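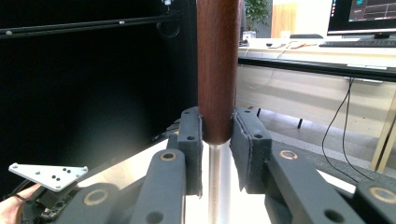 Section 4 covers the condition and use of the Stedlow hand-held grippers during task recording. Read it before the first session of the day, even if you have worked at another Menberg station. The finger pads are the first thing to check. On a round wooden handle, both fingers should close on the lower part of the wood, one from each side, with the pads between the finger and the handle. A pad with a frayed border, like the one on the right finger, must be entered in the station log. It may stay in use as long as the fray has not reached the gripping area.

4.1 Before you start

1. Wipe both fingers with a dry cloth. Do not use solvent on the pads.
2. Open and close each gripper fully five times. The links should move freely at the bushings, with no scraping.
3. Press each pad with a fingertip. If it slides or lifts at a corner, replace it (see 7.2).
4. Check that the perforated plate on top of the gripper is tight. Do not bend the plate or use it as a handle.
5. Follow the cable from the gripper with your free hand. It should hang in a loose loop and must not pass between the links.
6. Put the object in its start position and clear everything else from the work area.

Note: Pads are replaced after 32 hours of use or when they fail the check in step 3, whichever comes first. Replace both pads on a gripper together, even if one looks good. Mixed pads grip unevenly and the object will turn as the fingers close.

4.2 Taking a hanging utensil off a stand

The Killero task set includes ladles, spatulas and mugs that hang from a hook. These tasks have the highest reject rate of the set, and most rejects come from pulling before the object is free of the hook.

1. Stand or sit so that you can reach the stand without leaning over the table.
2. Hold one gripper in each hand. Keep your fingers behind the links at all times.
3. Bring the working gripper in from the side. Do not come down through the hooks.
4. Close on the handle or the bowl, as given on the task card. Stop closing when the object no longer swings.
5. Lift straight up until the object clears the hook, then move it away from the stand.

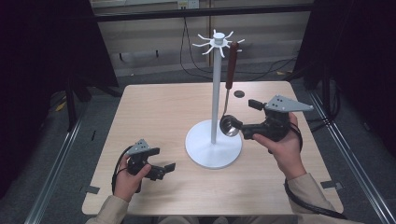 6. Keep the other gripper low, near the base, with its jaws open. Use it to steady the stand only if the card allows two-handed work.
7. Set the object down, open the jaws fully and back away before you raise your hand.
8. Hold still for 2 seconds, then end the recording.

Caution: Do not squeeze harder to stop a metal part from slipping. Polished metal gives less grip than wood, and extra force will mark the pads. Open, reposition and close again. A second attempt is allowed within the same recording.

Caution: If a cable catches on the stand, stop and end the recording. Do not shake it loose.

4.3 Rules for a good recording

Each task is recorded in blocks of 20. Take a break of some 10 minutes between blocks. Tired hands speed up near the end of the motion, and the arm that later repeats it will do the same.

Keep the object between the tape marks if the table has them. If it leaves the marked area, reject the recording.

Do not touch the object with your hand between start and stop. Resetting the object by hand is fine once the recording has ended.

Wear plain sleeves that fit at the wrist. Remove rings, watches and bracelets.

Mark a recording as rejected if the object drops, the stand tips or a cable crosses in front of the fingers. Do not delete it. Rejected recordings are kept under the same task number and reviewed with the rest.

4.4 After the session

1. Open both grippers and lay them on the rest with the plates facing up.
2. Coil the cables loosely. Do not wrap them around the handles.
3. Enter the hours used and any pad wear in the station log.
4. Report loose bushings on form Awad 57. Tag the gripper and leave it out of service until the form has been signed.

Section last revised October 8, 2023.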